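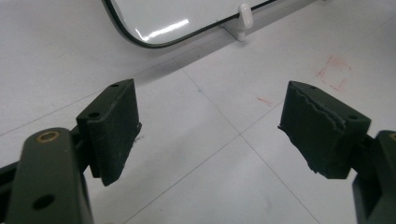 White floor tile and a pair of dark green gripper fingers.

Jerka says it will open 100 restaurants in Loltmont. It has 2 so far

LOLTMONT - Grilled chicken chain Jerka has signed a franchise deal that it says will bring 100 restaurants to the Loltmont region, according to a statement the company sent out Wednesday. The local partner is Gaillard, a holding company that until now has mostly run parking garages and a small group of bakery counters.

The statement calls the agreement "transformative." It does not say when the restaurants will open, where they will be, or how much Gaillard is paying for the rights. A spokesperson for the chain declined to give a schedule and said sites were "being evaluated on an ongoing basis."

Jerka has two restaurants in the region now, both run by the company itself. One is in the Ornon shopping center and the other is by the bus terminal. Gaillard is supposed to take over both in November. Staff at the Ornon restaurant were told about the change the same morning the statement went out, and they have not been told whether their hours or pay will stay the same.

Big numbers are common in franchise announcements and they are often softer than they look. A development agreement usually gives the local partner the right to open a certain number of stores over a period of years. What happens if the partner falls behind depends on the contract, and Jerka would not release this one. Asked whether Gaillard would face a penalty for missing the target, the spokesperson said only that both sides were "fully aligned on growth."

The company also says the deal will create 2,837 jobs. That is an oddly exact figure for restaurants that have no addresses. Jerka did not explain how it got there, or how many of the jobs would be full time. The two existing locations are counted in the total.

Loltmont diners have heard this kind of thing before. The last time Jerka talked about expansion here, it promised 200 restaurants across a wider area, with a delivery-only kitchen in every district. None of the kitchens opened. The new statement leaves that plan out, and the page describing it has been taken off the chain's website.

Gaillard's bakery counters may be a better guide to what comes next. The company has added them slowly, nearly all inside buildings where it already had a lease. It has never run a full kitchen. Gaillard did not respond to questions about who would manage the restaurants.

The menu will stay as it is for now, Jerka said. Prices are under review.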